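Préparer le budget d'un poste robotisé de mise de table : comment nous procédons, étape par étape

Cette page est destinée aux petites équipes qui veulent acheter un premier bras robotisé pour manipuler de la vaisselle : ateliers, écoles hôtelières, petits laboratoires, bureaux d'études. Je l'ai écrite après avoir préparé deux dossiers d'achat chez Puswood, le premier assez mauvais et le second meilleur. Le français n'est pas ma langue maternelle, je demande donc un peu de patience pour certaines tournures.

Je ne donne presque pas de prix. Ils changent trop vite d'un pays à l'autre et un chiffre lu sur une page comme celle-ci devient dangereux quand on le recopie dans une demande de financement. Je donne plutôt l'ordre dans lequel il faut poser les questions, et les lignes qu'il ne faut pas oublier.

Étape 1. Écrire la tâche avant de regarder les catalogues

Notre première erreur a été de commencer par le bras. Nous avons comparé pendant plusieurs semaines la portée, la charge utile, la répétabilité, et nous avions un très beau tableau. Ensuite quelqu'un a demandé quels objets il fallait prendre, et le tableau ne répondait pas à cette question.

Prenez une feuille et écrivez la tâche en une phrase, avec un verbe simple. Par exemple : « prendre une assiette posée sur la table et la mettre sur une pile ». Puis faites la liste des objets réels. Pour chaque objet, notez :

- le poids, pesé sur une balance de cuisine ;
- la plus petite épaisseur que la pince doit saisir ;
- la plus grande largeur, si l'objet doit être pris par l'extérieur ;
- la matière et l'état de surface (brillant, mat, transparent) ;
- ce qui se passe si l'objet tombe.

La dernière ligne paraît naïve, mais elle décide de beaucoup de choses. Une assiette qui casse demande un tapis, un bac, une procédure de nettoyage et un stock de remplacement. Si vous pouvez faire les premiers essais avec de la vaisselle incassable, faites-le, et prévoyez la vraie vaisselle dans une deuxième phase du budget.

Étape 2. Choisir la pince, puis le bras

La pince touche l'objet, donc elle vient en premier. Une cuillère posée à plat est difficile pour des doigts épais : il faut approcher très près de la table sans la heurter. Un bol est facile par le bord et difficile par l'extérieur si l'ouverture de la pince est trop petite. Une tasse peut être prise par le bord ou par l'anse, et ces deux choix ne demandent pas les mêmes doigts.

Dans la demande de devis, écrivez séparément le corps de la pince, les doigts, la plaque d'adaptation au poignet et le câble. Chez Irkon, qui nous a fait la première offre, la plaque n'était pas comprise. Elle ne coûtait pas cher, mais elle avait un délai de livraison propre et nous avons attendu cette petite pièce avec un bras déjà déballé.

Demandez aussi le prix des doigts de rechange. Nous en commandons toujours 2 paires en plus. Les doigts s'usent, se fendent, se perdent dans un tiroir, et une paire qui manque arrête tout le poste.

Une fois la pince connue, le calcul du bras devient simple. Additionnez le poids de la pince, de la caméra de poignet, de son support, des câbles et de l'objet le plus lourd. Le résultat doit rester nettement sous la charge utile annoncée. Nous gardons une marge de 20 % et nous refusons de descendre en dessous, même quand le modèle inférieur est tentant.

Étape 3. Compter la caméra comme un équipement complet

Dans notre premier dossier, la caméra était une ligne de quelques mots. Dans le second, elle occupe une demi-page. Une caméra de poignet a besoin d'un support, d'un câble assez souple pour suivre les rotations, d'un port libre sur l'ordinateur et parfois d'une carte d'extension. Vérifiez la distance minimale de mise au point, car au moment de la prise l'objet est très proche.

Vérifiez également ce que la caméra voit entre les doigts quand la pince est ouverte et quand elle est fermée. Pour ce contrôle, un prêt de quelques jours vaut mieux que toutes les fiches techniques. Luangrath nous a prêté un modèle pendant une semaine, contre une caution, et cela nous a évité de commander un objectif trop étroit.

Étape 4. La table, la lumière et le sol

Ces trois lignes sont souvent absentes, parce qu'on pense que la pièce existe déjà. Elle existe, mais elle n'est peut-être pas prête.

Pour la table, demandez-vous si elle bouge quand le bras accélère. Appuyez fortement sur un coin avec la main. Si elle oscille, il faut soit la fixer, soit acheter un socle séparé pour le bras. Regardez aussi la surface : une table vernie renvoie la lumière, et les reflets peuvent gêner la détection des objets brillants.

Pour la lumière, ne dépensez rien avant d'avoir fait des essais. Placez vos objets, prenez des images le matin, à midi et à 18 heures, rideaux ouverts puis fermés, et comparez-les. Il faut décider si le système doit travailler dans une lumière contrôlée ou dans une lumière ordinaire. Dans le premier cas, vous achetez des panneaux. Dans le second, vous achetez surtout du temps, car il faudra davantage d'essais.

Pour le sol, pensez aux câbles et au passage des personnes. Une goulotte de sol coûte peu, un ordinateur tiré par terre coûte beaucoup plus.

Étape 5. Le panier d'objets d'essai

Je conseille d'ouvrir une ligne séparée pour les objets. Elle est petite, et pourtant c'est celle que les services d'achat discutent le plus volontiers, car il semble étrange d'acheter des assiettes avec un budget de robotique. Expliquez-le dans une phrase claire du dossier.

Composez ce panier avec des formes et des surfaces différentes : du plat, du creux, du fin, du brillant, du sombre. Gardez les couverts en métal, même s'ils posent problème. Si vous les enlevez pendant les essais, vous les retrouverez le jour de la réception du matériel. 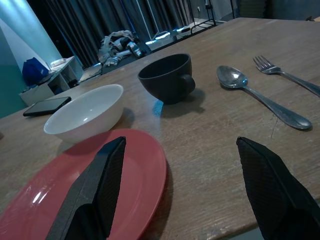
Achetez chaque référence en double et notez le magasin et la référence exacte. Un bol remplacé par un bol presque identique peut fausser une comparaison entre deux semaines d'essais. Notre liste actuelle contient 42 articles avec les doubles, rangés dans des caisses étiquetées, et la liste est collée à l'intérieur du couvercle.

Pensez enfin aux objets qui ne font pas partie de la tâche. Sur une vraie table, il y a des clés, un téléphone, une serviette. Si le robot doit les laisser tranquilles, il faut l'essayer, donc il faut les prévoir. Un vieux téléphone hors service convient très bien.

Étape 6. Calculer les heures de travail

Le matériel est la partie visible du budget. Les heures sont la partie lourde. Dans notre second dossier, nous avons séparé quatre postes : l'installation, les essais, l'entretien et la remise en place des objets entre deux essais.

Ce dernier poste est toujours sous-estimé. Si vous prévoyez 1 000 essais et que chaque remise en place prend deux minutes, vous avez déjà plus de trente-trois heures de travail sans aucune panne. Il faut ajouter les pauses, les redémarrages et les essais annulés. Faites une petite session chronométrée avec la table et les objets, sans robot si nécessaire, et utilisez votre propre durée dans le calcul.

L'entretien se prévoit par mois. Chez nous, le lundi matin est réservé au contrôle des vis, des câbles et des doigts. C'est une habitude un peu ennuyeuse, mais elle figure au budget comme le reste.

Étape 7. Comparer les offres sur la même base

Nous avons reçu des offres d'Irkon et de Pelero. La seconde paraissait plus chère. Après avoir remis les lignes dans le même ordre, la différence avait presque disparu : Pelero comptait la formation, le transport et la première visite, alors qu'Irkon les proposait en option.

Envoyez donc le même tableau vide à tous les fournisseurs et demandez qu'ils le remplissent. Les lignes minimales sont les suivantes :

Bras et contrôleur
Pince, doigts, plaque d'adaptation
Doigts de rechange
Caméra, support, câble, objectif
Ordinateur et licences, avec la durée des licences
Socle ou fixation de la table
Arrêt d'urgence et protections
Transport et assurance
Installation et formation
Garantie, délai d'intervention, prix d'une visite hors garantie

Si un fournisseur ne veut pas remplir une ligne, écrivez « non répondu » et pas zéro. Ce détail nous a posé un problème réel : une case vide est devenue un zéro dans le tableur, et le total était faux pendant deux réunions.

Étape 8. Le calendrier des paiements

Demandez un paiement en plusieurs parties, dont la dernière après un essai de réception sur votre site, avec vos objets. Décrivez cet essai dans la commande : quels objets, combien de prises, quelle durée, et qui signe. Sans cette description, la réception se fait souvent avec le cube de démonstration du fournisseur, et ce cube est très facile à prendre.

Si votre exercice comptable se termine en décembre, ne placez pas la livraison en novembre. Un retard de quelques semaines peut faire perdre le crédit. Nous avons choisi une commande en janvier, ce qui laisse aussi le temps de réparer la pièce et de tirer une ligne électrique.

Gardez une réserve. Dans le second dossier elle a servi pour un câble plus long, une multiprise protégée et une deuxième caisse de rangement. Le reste a été rendu à la fin de l'exercice, avec le tableau des dépenses mis à jour.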